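2019年6月18日 雨のち曇り

朝から雨。飛ばせないので、先週から机に置いたままのKusachの整備をする。

映像の下のほうが波打つ症状が、4月に組み直したあたりからずっと出ている。いわゆるコンニャク現象で、まっすぐ飛んでいるときはほとんど気にならないのに、向かい風で少しスロットルを開けると出る。地面の近くを流していると草の線が全部ぐにゃぐにゃになって、後で見返すと酔う。手ぶれ補正のソフトにかけるとかえってひどくなる。補正する側は揺れを機体の動きだと思って追いかけるので、まあそうなるだろうと思う。

カメラの取り付けゴムは前に替えた。硬いのも軟らかいのも試して、軟らかいほうは少しましだったが、急に向きを変えるとカメラが遅れて振れるのでやめた。今ついているのは硬いほう。ゴムで逃がすのは最後にして、振動の元から順に見ていくことにする。

まずプロペラを全部外す。見た目で欠けはない。バランサーにのせると、右後ろの一枚がはっきり片方に下がる。重い側の裏にテープを細く切って貼るのではなく、軽い側に貼る。毎回ここで一瞬考える。貼って、のせて、少し切って、またのせる。水平で止まるようになったところでやめた。他のはどれも許せる範囲だったので触らない。前に全部きっちり合わせようとして、削りすぎて一枚だめにしたことがある。

次にモーター。プロペラなしで低い回転で回して、指をアームに当てていく。左前は静か。右前も静か。後ろの2個がざらつく。手で軽く回すと、右後ろは引っかかる場所があって、左後ろは引っかかりはないが音がする。ベルを抜いて中を見ると、右後ろは磁石のところに砂鉄がびっしりついていた。河川敷で草の中に落とした日のものだと思う。練り消しを押しつけて取る。歯ブラシでは動くだけで取れない。練り消しは一度使うと真っ黒になるので、ちぎりながら使った。

砂鉄を取っても引っかかりは残った。ベアリングだ。押し出して、替えを入れる。替えは前に買い置きしたもので、袋にサイズだけ鉛筆で書いてあった。いつ買ったか思い出せない。止め輪を飛ばして、床を這って探す。冷蔵庫の前まで飛んでいた。止め輪は予備もあるのだが、飛んだものを探さないと掃除機で吸ったときにいやな音がする。

左後ろもついでに替えた。シャフトをまっすぐ入れるのに手間取った。組み終えて回すと、後ろ側の音が前と揃った。

昼は残りのカレー。食べながらKeterの掲示板を読む。Keterはうちの機体に載せているフライトコントローラーで、新しいファームウェアが出ている。フィルターの設定項目が整理されて、初期値がだいぶ変わったらしい。読んだ限りでは、良くなったという人と、モーターが熱くなったという人がいる。熱くなった人の書き込みをよく読むと、プロペラが傷んでいたり、フレームのねじがゆるんでいたりで、自分と同じような機体のように見える。今日は入れない。ハードを直したのとソフトを替えたのを同じ日にやると、どちらが効いたのかわからなくなる。前にそれをやって、結局全部戻した。

設定の吸い出しだけはやっておいた。テキストで保存して、ファイル名に機体名を入れる。前の保存ファイルは名前が「新」「新しい方」「最新」になっていて、どれがどれだか開いてみないとわからない。中を比べたら「新しい方」が一番新しかった。紛らわしいので名前を付け直した。

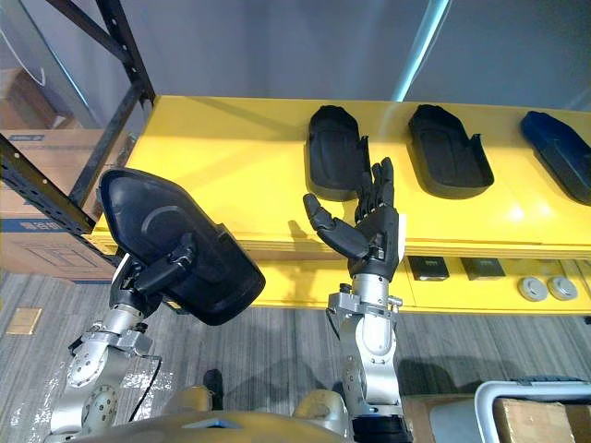
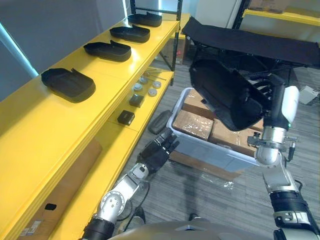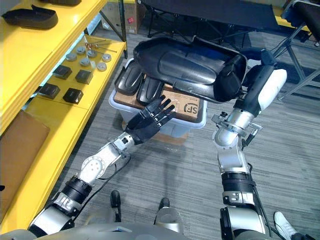 黒いプラスチックの部品。2枚目は黄色い棚の上段と中段。

午後、フレームのねじを全部増し締めした。下の板を留めているねじで、指で回るのがあった。振動の原因はこれかもしれないし、ベアリングかもしれないし、プロペラかもしれない。ひとつずつ直しては飛ばすのが正しいのだろうが、雨で飛ばせない日にそれをやっていると梅雨が終わる。ソフトは分けて、ハードはまとめて直す、ということにした。ねじには緩み止めを塗る。アルミのナットに入るところだけ。プラスチックに触れるところに塗ると割れることがあるので、カメラの取り付けのところには塗らない。

配線も見直す。カメラから送信機に行く線が、カメラの板と上の板の間で軽く突っ張っていた。これではゴムで浮かせた意味がない。線を通し直して、たるみを持たせてから結束バンドで留めた。切った結束バンドの端が鋭くて指を切る。毎回、爪切りで面取りしようと思って、毎回忘れる。

アンテナの根元の熱収縮チューブが裂けていたのでそれも替える。アンテナは少し後ろに倒して付けていたが、旋回中に映像が荒れるのは機体の陰になるからではないかと思い、立て気味にした。立てると転んだときに折れやすい。どちらを取るかだが、しばらくこれで様子を見る。

組み上がったところで重さを量る。バッテリー込みで447グラム。前に量ったときの紙がどこかに行ってしまって比べられない。軽くはなっていないはずだ。今日の数字はノートの表紙の裏に書いた。カメラの保護フィルターを外せば少し減るが、外すとレンズを割るのでつけておく。

バッテリーの話。手持ちのうち2本が膨らんでいる。片方はうっすらで、定規を当てるとすき間ができる程度。もう片方は手で持ってわかる。後のほうは今日で引退にする。内部抵抗を測ると、ひとつのセルだけ他よりずっと高い。飛ばすとすぐ電圧の警告が出ていたのはこれだったのだろう。放電用の電球につないで、ベランダの植木鉢の中に置いた。雨の当たらないほう。うっすらのほうはまだ使うが、遠くには行かない。印として赤いテープを巻いた。

残りは保管電圧に戻してあったので、飛ばす分だけ充電する。充電中はそばを離れないことにしているので、その間にゴーグルの手入れをした。Dolentのゴーグルは顔に当たるスポンジがへたっていて、鼻の横から光が入る。晴れた日は画面の下が白っぽくなって、低く飛んでいるときに地面との間が読めない。替えのスポンジは売っているが送料のほうが高い。手芸店で買った隙間用のテープを細く切って重ねてみたら、だいたいふさがった。かぶって台所を向いて、蛍光灯の光が漏れないのを確かめる。見た目は悪い。

レンズも拭いた。右のレンズの内側に曇りのようなものがあって、拭いても取れない。外から当てて拭いた跡ではなく、中の面だと思う。分解すると左右の位置がずれるという話を読んだので、手は出さない。飛ばしている間は気にならないし、気になったときに考える。

受信のモジュールはファンの音が少し大きくなった。これもほこりだろうが、今日はもういい。

三時過ぎに雨が止んだ。空は低いままで、風はほとんどない。地面は濡れているが、動作確認だけならと思い、Rankinの飛行場に行く。会員の飛行場なのでこの天気ならすいているだろうと思ったら、先客はなかった。受付の箱に札を入れ、周波数の板に自分のチャンネルの洗濯ばさみを付ける。ひとりでも付けるのが決まり。

草が伸びていて、着陸用のゴムマットの端が見えなくなっている。マットの上の水を雑巾で払ってから機体を置いた。

最初はゴーグルをかけずに目視でホバリング。音が前と違う。前は唸りのようなものが混じっていて、プロペラが四枚いるのだから音は混ざるものだと思っていたが、混じらないものらしい。腰の高さで止めて、前後左右に少しずつ倒す。降ろしてすぐにモーターに触る。後ろが前よりわずかに温かいが、触っていられる。もう一度上げて、今度は少し強めに上下させて降ろす。同じくらい。これなら大丈夫だろう。

次に上に上げて、飛行場の上をゆっくり回った。林の手前で向きを変えて戻り、滑走路の上を低く流す。ゴーグルの中の映像で見る限り、波打ちはない。ゴーグルの映像では前からよくわからなかったので、録画を見るまでは何とも言えない。下からの光の漏れはなくなった。曇りなので、晴れた日にもう一度見ないといけない。

アンテナは立てて正解だったようで、いつも荒れる南の角で映像が乱れなかった。ただ、南の角の向こうで駐車している車がいつもより少なかったから、それも関係しているかもしれない。

赤テープのバッテリーも一度だけ使った。離陸して、滑走路の上だけを往復して、警告が鳴る前に降ろす。電圧の戻りが遅い。これもそう長くない。

三本目を用意していたところで、また細かい雨が落ちてきたので片付けた。プロペラを拭いて、アームの裏も拭く。カメラのまわりに草の種がついていた。マットのまわりを低く回っただけなのに、どこで付くのか。バッグの中に乾燥剤を放り込み、ファスナーは閉めずに助手席に置いて帰った。

飛行場の帰りに、電池の引き取りをしている店に寄って、受け付けている種類を聞いた。模型用は引き取らないという返事。完全に放電してあっても同じ。市の案内のほうを見て、持ち込みの日を調べることにする。それまでは植木鉢に置いておくわけにもいかないので、金属の缶に移して外の物置に入れるつもり。缶は煎餅の缶でいいが、煎餅がまだ入っている。

夜、録画を見る。パソコンに入れて、波打ちが出ていたのと同じような場面を探す。滑走路を低く流して、向かい風というほどの風ではないがスロットルを開けたところ。止めて、一コマずつ送る。出ていない。草の線がまっすぐのまま流れていく。もう一箇所、林の手前で急に向きを変えたところには、ほんの少しだけ出ていた。そこだけなら別に構わない。四月に撮った録画と並べて再生したら、違いははっきりしていて、よく今まで我慢していたと思う。

手ぶれ補正のソフトにもかけてみた。短く切って入れたのに処理に25分かかった。その間に風呂に入る。出てきたら終わっていて、こちらもきれいだった。画角が狭くなるのは仕方がない。レンズの設定を広いほうにして撮れば済むかもしれないが、端がゆがむのでどちらがいいか。次に両方で撮って比べる。

ついでに操縦の下手なところも見える。右旋回のときだけ、旋回の終わりで高度が落ちる。左では落ちない。親指の当て方だと思うが、スティックの端の爪がすり減っているのも右だけなので、先に爪を替えてみる。替えの爪はある。長さを少し伸ばしてもいい。

それと、録画の最初で、離陸前にカメラが自分の長靴をずっと映している。機体をマットに置いてから録画を始めるまでの順番を変えれば済むのに、いつも先に録画ボタンを押す。押し忘れるよりはいい。

ノートに今日やったことを書く。プロペラのバランス取り、ベアリング交換(後ろ)、ねじ増し締め、カメラの線の通し直し、アンテナ立て気味、重量。Keterのファームウェアは保留。掲示板にもう少し報告が出てから決める。波打ちが消えたのなら急いで入れる理由もないが、フィルターの新しい設定は試してみたい。試すなら、今の設定のままもう何日か飛ばして、記録を取ってからにする。ログを残す設定が切れていたので、入れておいた。カードの空きも見た。古いログで埋まっていたので、消す前に外付けに移す。移すのに時間がかかるので、これは寝る前に走らせておく。

買うもの。結束バンドの細いほう、練り消し、ベアリングの予備、緩み止め(残り少ない)、バッテリー。バッテリーは同じ容量にするか、少し大きいのにするか迷っている。大きくすれば長く飛べるが重くなる。赤テープのほうもじきに終わるのだから、揃いで買ったほうがいい。揃いで買うと古いほうから傷んでいくのを見分けやすい。買ったら今度こそ最初に日付を書く。

ベランダの電球は消えていた。テスターを当てたらまだ少し残っていたので、もう一晩つないでおく。

予報は明日も雨。煎餅を皿に移して缶を空けた。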